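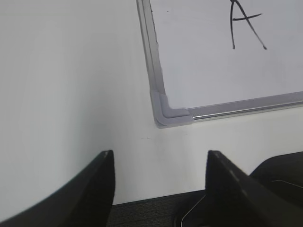

Labelling open and holding frames from a wrist camera

Posted by Tamer Haddadin, 2022-07-18

These are the instructions we use at Illcombe for labelling gripper state by eye. The labels feed Bakilana, our small classifier that looks at one wrist camera frame and says whether the fingers are open, closed on nothing, or holding something. The width reading from the gripper gives a good answer for thick objects and a poor one for thin ones. A thin strip and an empty closed gripper can differ by less than the play in the fingers, so for those we go by the picture.

You need a folder of clips, a copy of the label sheet and a screen large enough to see the fingertips clearly. A laptop will do if you zoom in. The clips in the current set number 577, and each one is a single attempt at a grasp.

Step 1. Sort by clip, never by frame

Split the clips into training and test before you label anything. Frames from the same clip look so much alike that a random split by frame puts near copies on both sides. Our first score was far too good for exactly this reason and had to be thrown away.

Write the split into the sheet and leave it alone. If a clip later proves to be damaged, mark it "dropped" and keep the row.

Step 2. Pick the frames

Take one frame before the fingers start to move and one after they have stopped. Leave out anything in between. Moving fingers blur, and two people will seldom agree on the moment a grasp begins.

The test set has 420 frames. Keep it at that size, so that new results can be set beside the old ones.

Step 3. Look at the gap first

Start at the fingertips and ignore the rest of the picture until you have made up your mind. If there is a clear gap between the tips and nothing in it touches either finger, the label is "open". The view at the top of this page is an easy one: the fingers are well apart and you can see the wall through the gap.

Things seen through the gap are the usual cause of wrong labels. The corner of a whiteboard, a cable or a table edge may line up with a fingertip and look as though it is being touched. Ask whether the line carries on behind the finger. If it does, it is background.

Step 4. Label the holding frames

Use "holding" only when both tips meet the object. One tip against it is "touching", which has its own column and is left out of training.

Thin metal is the awkward case. Check these in order:

1. Follow the object from the top of the picture down to the tips. It should arrive between them, and not pass in front or behind.
2. Look for a finger on each side at the same height.
3. Check below the tips. A bright line there may be the rest of the object, or it may be background showing between the fingers. Do not use it as evidence either way.

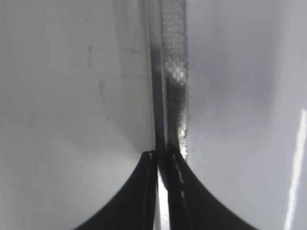 A narrow metal strip between the fingertips. Label: holding.

Point 3 was added by Ayman Darwish after our first round, when several of us had been treating any bright line under the tips as part of the object. With a pale background the two look the same. The instruction costs nothing, as the tips themselves are enough to decide on.

Highlights need the same care. A patterned surface can throw back a patch of bright dots, and reflections may also turn up on the black of the fingers. Neither tells you anything about contact. Brightening the picture to see better makes this worse, so label at the brightness the file came with.

Step 5. Have a second person label the test set

The second labeller works from a clean sheet and does not see the first one's answers. When both are done, run the compare script and print the list of frames where they differ. We had 11 on the test set. Ayman and I went through them together, and most were "touching" against "holding".

Settle each one by going back to the steps above. If you still cannot agree, label it "unclear" and leave it in the file. Unclear frames are not scored, but the number of them should go in the report.

Step 6. Train and check

Train with the usual settings in the Bakilana folder. Then run two tests, the second of which is easy to forget:

– the full frame, as it came from the camera
– the same frame with everything above the fingertips painted grey

If the score holds up in the first test and falls badly in the second, the classifier has probably been reading the background. It may have learned that a certain wall or board goes with open fingers – quite possible when every clip was taken in one room. The cure is clips from other places. We are using some from Flandthorpe for this, with the same gripper and a darker wall.

What we can say so far

The picture does better than the width reading on thin objects and no better on thick ones. For anything much thicker than a strip you may as well use the width and save yourself the labelling. We have not tried clear plastic, and I would expect trouble with it.

The painted test still shows a drop. It is smaller than it was, and I don't yet know how much of it comes from the background and how much from losing the upper part of the object, which the grey paint also hides. Ama is writing a version that masks the background only. I will change Step 6 when that is ready, probably in August.

Label sheet and compare script are in the shared folder under "gripper state". Please copy the sheet before you type in it.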